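소개

안녕하세요, 침구 공방 Priver입니다! 이 페이지를 여기까지 찾아와 주셨다니 반가워요. 회사 소개라고 하면 보통 연혁부터 쭉 나오던데, 저는 그런 걸 잘 못 써서요. 그냥 제가 하는 일을 편하게 적어 볼게요.

저는 원래 커튼 원단을 떼다 파는 사람이었어요. 그런데 손님들이 자꾸 물으시는 거예요. "이 천으로 이불은 안 만들어 주세요?" 처음엔 웃어넘겼는데, 어느 해 11월에 남는 면으로 제가 덮을 이불을 하나 만들어 봤다가 그만 푹 빠져 버렸습니다. 첫 작품은 솔직히 좀 삐뚤빼뚤했어요(아직도 집에서 잘 덮고 있습니다).

지금은 2층짜리 작은 건물에서 일해요. 아래층은 재단실 겸 매장이고, 위층은 재봉실이에요. 재봉틀은 4대인데 그중 제일 나이 많은 녀석은 소리가 워낙 커서, 그걸 돌릴 때는 전화를 잘 못 받아요. 안 받으면 문자 남겨 주세요!

원단은 주로 면 100% 제품을 쓰고, 겨울용으로는 Rinaldi 기모 원단도 씁니다. 색은 29가지 중에서 고르실 수 있어요. 화면으로는 색이 다르게 보일 때가 많으니 조각 원단을 먼저 받아 보시길 권해요. 신청하시면 우편으로 보내 드리고, 돌려주지 않으셔도 됩니다. 작은 주머니를 만들어 쓰신다는 분도 계시더라고요.

기본 라인은 두 가지예요. Cadby는 사계절용 얇은 누빔이고, Gralmont는 겨울용으로 도톰하게 솜을 넣은 이불이에요. 더위를 많이 타시면 겨울에도 Cadby에 담요 한 장이면 충분하다고 말씀드려요. 비싼 걸 권해야 장사가 될 텐데, 제가 그러고 있네요.
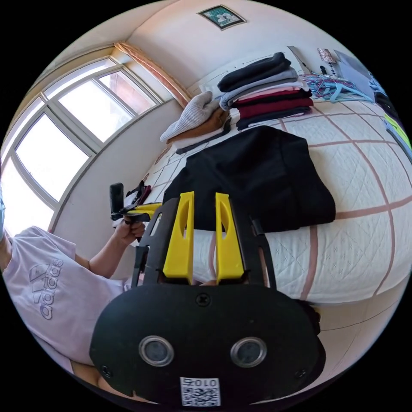 맞춤 주문은 매트리스 두께를 꼭 재서 알려 주세요. 가로세로만 적어 주시는 분이 정말 많은데, 두께를 모르면 커버 모서리가 들뜨거든요. 토퍼를 얹어 쓰신다면 얹은 상태로 재시면 됩니다. 헷갈리면 그냥 물어보세요, 하루에도 몇 번씩 설명하는 거라 전혀 귀찮지 않아요.

수선도 합니다. 저희 제품이 아니어도 괜찮아요. 지퍼가 나갔거나 가장자리가 해진 이불은 세탁만 해서 가져오시면 됩니다. 다만 솜을 통째로 가는 작업은 장비가 없어서 못 해 드려요.

매장에 오실 때는 미리 연락 한 번 주시고요, 주차는 건물 뒤쪽에 하시면 됩니다.

마지막 수정 24/2/24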